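About us
By Themba Baloyi
Jan 29, 2026

Hello, and thanks for clicking through! I'm Themba, and I run Tastance, a small cookery school where people who think they can't cook come to find out they mostly can. We teach evening classes, Saturday bread mornings and a soup course that keeps selling out (I still can't quite believe how much people want to talk about soup).

I started out in a hotel kitchen, chopping onions for other people's menus, and I loved it until my knees didn't. My aunt, Mrs Ngcobo to everyone on our street, had been nagging me for years to teach. She lent me her big pots and her bean stew recipe, and I put a card up in the library. Ten people came to that first class. We burnt the rice, ate it anyway and they all booked again.
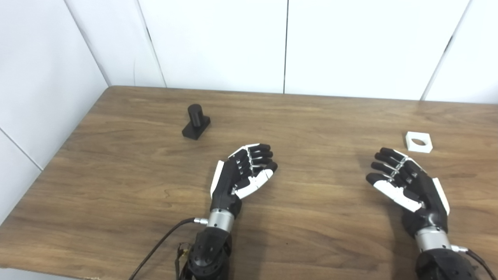
Two hands, palms up, on the wooden table.

These days we have roughly 200 regulars, and the classes are still small enough that I learn your name by the second week. Monday is for beginners – knife skills, eggs, a proper roast chicken. The other evenings change with the season, so in November you'll get squash and dumplings, and come spring I go a bit mad for peas. Bread mornings start early and finish with everyone eating far too much butter.

I should mention Prorano too, our sister course for teenagers. It runs through the school holidays and it's pure chaos in the best way. They cook lunch, they sit down together and then they wash up, which their parents tell me is a miracle. Fees are kept low thanks to our neighbours at Sotgate, who sell us flour at cost and let us have the bruised apples for crumble.

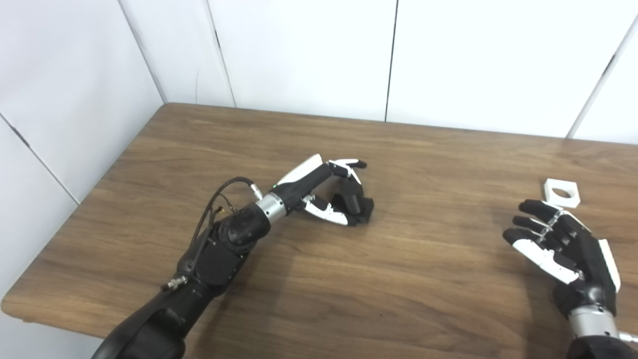 Do I need to bring my own knives and apron?
We've got plenty of both to lend, so just come in shoes you don't mind getting floury, and bring a tub for leftovers.

A six-week course costs £110 and that covers all the ingredients. If you have an allergy, tell me when you book and I'll rework the menu so you're eating the same meal as everyone else. Gift vouchers are available from the front desk, or drop me a line and I'll post one out – I write them by hand, so please forgive the spelling.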